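Why I Stopped Fighting with the Dining Table

In our flat the dining table is also the packing table, the homework table and the place where everything comes to rest at the end of the day. For a long time I believed this was a problem of character. I thought that if I was more strict with myself, the table would be clear every evening, as it was at my grandmother's house in Ustholm, where you could not put down a key without hearing about it.

In June we had visitors for two weeks, and after they left I gave up this idea. Now I have a different idea, and I want to write it down before I forget how I came to it.

First something about containers. I have too many. My friend Rianne Hoekstra once opened my cupboard to look for sugar and then closed it again without saying anything, which from Rianne is a strong opinion. I buy jars at markets, I keep tins after the tea is finished, and people give me cups because they know I like cups. When I moved from Bollport I had one box marked "kitchen" and three boxes marked "kitchen, small", and all of the small ones were jars and lids.

The difficulty with containers is that they don't want to stand where you have decided. A jar of lentils belongs in the cupboard, but if I cook lentils in the evening and again for lunch the next day, the jar stays out. A tea tin belongs on the shelf, but the kettle is on the other side of the kitchen, so the tin walks slowly towards the kettle over the week. I used to carry all these things back every night. In the morning I carried them out again. One day I wrote down how many times I had moved the same tin since breakfast, and the answer was seven.

So I made a rule for myself. Before I put anything away, I bring it to the table first. Everything that has a lid, and everything that you can drink from, goes there together. Only then I decide.

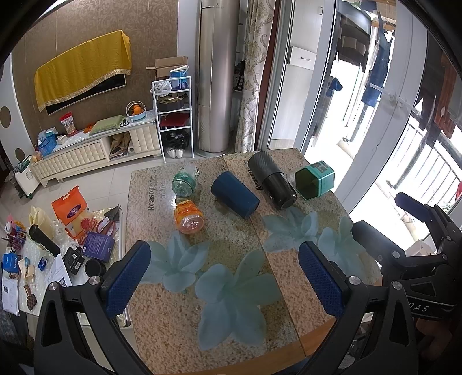 Colors help me more than labels. I tried labels, with a small roll of Liteck tape, and they came off in the steam or I wrote them in a language that only half of the household can read. With color I don't need to read anything. When the green jar and the orange one are next to each other on the table, I know at once which is which, although they have the same kind of round shape and the same kind of lid with ridges. The navy cup can lie on its side as long as it likes, I will still find it. The thermos is the one I have to look for, as it is black, and black things disappear in every bag and every corner. The tin with the dark green lid is the easiest of all. It is square, and a square thing doesn't roll.

This matters more than you may think. Round things on a table with two leaves have a habit of going to the seam, and a thermos is heavy when it arrives on your foot. I lay it diagonally, so that it stops against nothing but also doesn't go straight to the edge. Chibuzor Ugwu, who studied physics and lived below us for a while, told me that this has no scientific basis. Perhaps he is right. I continue to do it.

After the things are on the table, I go through them in this order. It takes me 14 minutes if nobody calls.

First I take the cups. A cup is either dirty or it is not, and there is no need to think longer. Then the bottles. A thermos must be opened, even if you are sure it is empty, and it must stay open through the night. I learned this from Iveta Trnka, who forgot one with milk in it in a gym bag over the spring holiday and had to throw away the bag also.

Then come the jars, and here I am slower. I open every lid and look. If there is less than a spoon of something, it must be eaten or it must go. If there are two jars with the same thing, I pour one into the other. I wash the lid separately, with an old toothbrush, as the ridges collect flour and the cloth does not reach it. Tins I do last. I don't wash tins inside, I only wipe them with a dry cloth and leave them with the lid next to them for a short time. My old Kratochvíl tin got rust in the corners in one winter from too much washing, and it still makes me a little sad.

When everything is clean, I ask where I used it last, and I put it there. This is the whole new idea. The tea tin now lives beside the kettle and not on the shelf. The lentils have a place on the counter. The shelf has become quite empty – I had to get used to the look of it – and now it holds the things that we really use only at Christmas or for guests.

The rest of the room I leave alone on these evenings. Before, I started with the table and then I saw the bags, and then the shoes, and at eleven I was sitting on the floor sorting chargers. The table is enough for one evening.

My cousin Lenka asked me if I could not simply own fewer jars. I thought about it seriously. I took out five and put them in a box for giving away, and the box stood by the door until the end of the month. Three are gone now. The other two came back to the kitchen, and one of them has dried plums in it, which I am eating while I write this.

Next time I want to write about the bags, if I find a good way to fold the large ones. If you have one, please leave it in the comments.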